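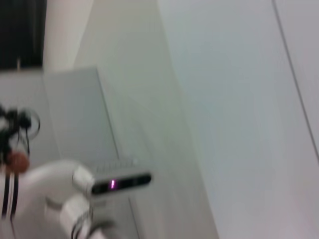

Wrist camera view during a move, camera module on the arm at lower left with its indicator lit.

Depth dropouts on wrist camera during fast moves, arm does not stop

flerum_tech
Cell 3, white six-axis arm running the Drivadix controller. On long swings the depth stream from the camera module goes stale for up to 22 frames. The controller keeps using the last good depth map and the arm carries on at full speed. Last week in June it put the tool into a fixture post. No injuries, one bent bracket. The indicator on the module stays purple the whole time, so the light is no help. Logged 136 dropouts in one shift. Anyone seen this?

Zullby
Cable. Look at the loop of black wire at the left of your picture. Anything hanging off the arm like that gets pulled at the far end of travel. Re-dress it and retest before you touch software.

flerum_tech
Swapped the cable and clipped it tighter. Dropouts went from 136 to 63 per shift. Better, still not usable.

gantry_nine
Your picture is all motion blur over a nearly featureless pale wall. Stereo depth has nothing to match on there. I would expect bad frames at that speed with a perfect cable.

Zullby
Bad frames, yes. Stale frames with an old timestamp are a transport problem. Those are two different faults and the log should tell you which one you have.

Coralie Harawira
Agree with Zullby on the timestamps, but you are both arguing about the smaller problem. A controller that moves on old depth data is the fault that bent the bracket. At Whitcombe we set a maximum data age and command a stop when it is exceeded. Also — a depth camera is not a safety device. If people can reach that cell, the guarding has to work with the camera unplugged.

flerum_tech
Cell is fenced with an interlocked gate. Where is the age limit set? I only find a frame timeout under vision, and it was at 0.

Coralie Harawira
0 means disabled. Set it to 3 frames, run at reduced speed, pull the camera connector mid-move and confirm it stops.

gantry_nine
3 will trip constantly on a loaded network. I run more.

Coralie Harawira
Then fix the network.

flerum_tech
Set to 3. Stops on connector pull at reduced speed. Full speed test is tomorrow, will post the log.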